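Giving It Back: Some Long Thoughts on Peace Treaties

16th February 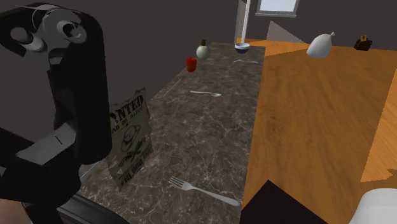

A tattered WANTED poster standing on the marble countertop.

I have been reading about peace treaties all winter, and my family would like me to stop talking about them at supper, so you are getting it instead. Put the kettle on. I mean it kindly, this one is going to wander a bit.

It started back in November with a secondhand book from the shop in Stesden, the one with the bad stairs. I went in for a birthday card and came out with a fat history of colonial New England with somebody's bus transfer still tucked in at the chapter on Louisbourg. I don't know if the previous owner ever got any further than that. I nearly didn't myself, because I read that chapter 3 times before I turned the page.

If you grew up here and had the same history classes I did, you may have missed Louisbourg altogether. It was a French fortress town on Cape Breton Island, and in 1745 an army made up mostly of New England men (farmers, fishermen, carpenters, a good many of them with no real experience of soldiering) sailed up there, and with the help of the British navy they laid siege to the place and took it. They dragged cannons across a bog on big wooden sledges because the wheels kept sinking. When the news came home there were bonfires and bells and a great many sermons, and people who had never been farther than the next county felt they had personally humbled the King of France.

Then came the winter. The men who stayed on to hold the town got sick, and far more of them died of disease in that garrison than had died in the fighting. I read that part on the couch with the blanket over my feet and felt a little ashamed of the blanket.

And three years after the siege, the diplomats sat down in Europe and handed the fortress back to France.

I can't tell you how that sentence landed on me! I knew in a general way that countries trade land around at the end of wars. But I had just spent two evenings with those men and their sledges, and here it was, put back on the shelf as part of a bigger settlement that also returned Madras, half a world away, to the British. I don't suppose there was a mother in Massachusetts who had ever given a thought to Madras.

I took all this to my friend Muthoni Masanja, who taught civics at Redgate for years and has more patience than I do. We walk most mornings along the old canal path toward Vasdale and back, and I talked the whole way out. She let me. On the way back she asked me what I would have done if I'd been one of the negotiators, and I said I'd have kept the fort, of course, after what it cost. And she said, all right, and how many more winters would you have fought for it?

Well. I didn't have an answer, and we walked past the lock and the boarded-up feed store before I even tried one.

What I've been chewing on ever since is how differently a war looks depending on where you sit when it ends. The folks around the table are adding up the whole map. This island goes over here, that port goes over there, the money is running out on both sides, and if they can get everyone back to where they started without another summer of killing, they might reasonably call that a good day's work. The folks at home are looking at one place on the map, the one their boys went to. Both of those are fair ways to look at it, I think, and I don't believe there's a way to make them match up.

You hear it now whenever a ceasefire is being talked about anywhere in the world. Somebody on the radio will say that giving up such and such a town would dishonor the people who died for it. Somebody else will come on and say that holding out for it means more people dying. I used to listen to those arguments and quickly decide which guest was the sensible one, usually the one with the calmer voice. I'm slower about it these days. I notice that the calm voice generally belongs to a person who didn't lose anybody.

I also notice how rarely the ordinary people are told anything while it's going on. News took weeks to cross the ocean back then, so you could excuse it. The New Englanders learned what had been settled after it was settled. We get our news in a few seconds, and I'm still not sure we know much more about what's being swapped for what. I'm not saying every negotiation ought to be held out on the lawn. Muthoni is very firm that nothing would ever get signed that way, since nobody can back down politely with a crowd watching, and I expect she's right. But I would like somebody, afterward, to come and explain it properly to the people who paid for it. Parliament did eventually send money over to cover what the colonies had spent on the expedition, and I'm sure it was welcome, and I'm also sure it didn't quite do the trick.

My neighbor Mohammed takes another view altogether, and I promised him I'd put it in. He thinks I'm being sentimental about the siege in the first place. Those men, he pointed out over the fence, were promised plunder, and plenty of them went for it, and there were families living in Louisbourg too who lost their homes and were shipped off across the sea. He asked if I'd read anything about them. I had to admit that my book gave them a page and a half. So that's my next project, and if any of you know of something readable about the French side (in English, please, my French is only good for menus) do write and tell me.

I will say he softened some when I told him about the sledges. He was an engineer and he wanted to know how wide the runners were. I went and looked it up for him and then couldn't find the page again, so Mohammed, if you're reading, I'm still hunting.

The last piece of it, and then I'll let you go. The British came back in the next war and took the fortress all over again, and this time their engineers blew up the walls so that there would be nothing worth handing back. There's been a lot of rebuilding on the site since, and people visit it in the summer. I'd dearly love to go. I've been pricing it out, and the drive alone puts me off, but there's a coffee can on top of the refrigerator with close to $200 in it that was supposed to be for new gutters.

I keep thinking about whoever left that bus transfer in the book. I've put it back where I found it. I hope they got interrupted by something nice.

Next time I'll try to write about the garden, I know some of you have been waiting on the bean report. The short version is that there isn't one yet, it's February, but I have ordered the seeds and moved the trays to the back porch, and I've made up my mind not to start the tomatoes too early this year.

Contact me | Copyright, all posts and opinions my own | Back to top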